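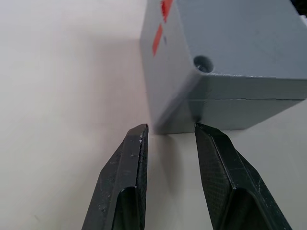
Zirau Bench Parts: README

Zirau is a parts list that got out of hand. It covers the small electrical and mechanical bits used to put together the Havitz junction kit: boxes, terminal blocks, wire, labels, and the mounting boards that were supposed to be temporary. If you were sent here by the Asex wiring guide, you want the file called parts.csv and can skip most of what follows.

What's in the folder

parts.csv: one row per part, 200 rows, a few of which disagree with each other
boxes.csv: outside dimensions, hole positions, which way is up
boards.txt: notes on the mounting boards, written over several moods
old/: do not open old/

Columns in parts.csv

part_id: letters, then digits. Never reused, even when the part deserved it.
kind: box, block, wire, label, or misc. Misc is doing a lot of work.
color: whatever a normal person would call it. "Gray" covers every gray. We tried shades once and lost an afternoon.
marks: tape, paint, or pen on the part. Blank means nothing was written down, which is a different claim from "no marks."
ways: number of wire positions, blocks only.
status: ok, spare, or suspect.

Boxes

Measure to the outside of the shell, in millimeters. The corner hole is the reference point for everything else, so please don't measure from the seam. Version 2 did, and every lid in it is wrong. Red stripes go under marks as "red stripe" and are not a rating, a warning, or an orientation arrow, whatever the Paredes spreadsheet says.
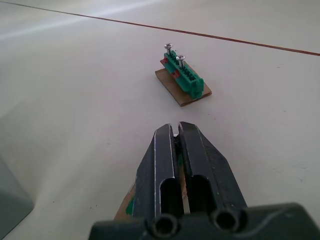 Terminal blocks are stored in the list by kind first and number of ways second, and a block that has been fixed to a backing stays one entry with it. We used to give the backing its own row, which led to a long and stupid argument over whether a rectangle of brown cardboard counts as a part. It doesn't. A green block assembly mounted on one goes in as "block, green, card," and the size you enter is the size of the card. For bare blocks, enter the body and ignore the screws.

Known problems

18 rows have a status of suspect and no explanation.
Wire lengths were entered in inches until somebody objected. The early rows have been converted, mostly.
Labels sorted by color will put "off-white" and "white" on different pages. Both are the same roll.

Changes

Version 3: reference point moved to the corner hole. Backings merged with blocks. Misc trimmed, then it grew back.
Version 2: see Boxes.

Corrections are welcome. Send the part_id and the new value. Batches go in on Tuesday mornings.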